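Curkuddale Rooms – FAQ

Quick answers, updated when we get a minute. Anything missing, ask Jade Dhillon at the front desk.

How do I book?
Online form or phone. Mornings go first. Saturday is open too but fills up early in December.

What does it cost?
Depends on the room. Half day in the big room is $300, small rooms less. Deposit back within 2 weeks if nothing's broken.

Can I just come and look first?
Sure. Weekdays after 3 pm is best. Ring the bell twice, the first one doesnt always register.

Which room has the frosted glass?
The big one. Partition lets light through, you still get some privacy. Please no tape on the glass – it leaves marks and Forough Azimi ends up scraping it off with a razor blade.

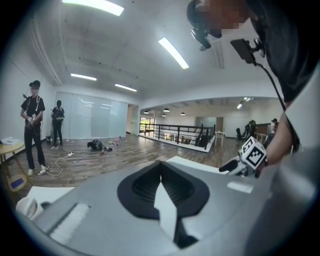
How early can we get in to set up?
15 minutes before your slot, free. Need longer than that, book an extra half hour. Same at the end, packing up counts as your time.

Is there a dress code?
None. Sneakers are fine, soft soles prefered on the big room floor. No heels in there please.

Where do bags go?
Hooks by the entrance, or keep them with you. Not in the corridor, it's the fire exit.

Can we run cables across the floor?
OK if you keep them off the walkways. Cable covers at the desk, sign them out. Extension cords too, Ernholm ones with the green tag only.

Can we move the tables?
Move whatever you like. Lift, don't drag. Put back how you found it – there's a floor plan on the back of the door.

Food and drinks?
Water anywhere. Coffee and food in the kitchen only.

Is there parking?
Street only. Free after 6. The lot behind Šindelář is for their customers and they do tow.

Lost something?
Desk keeps it for a month.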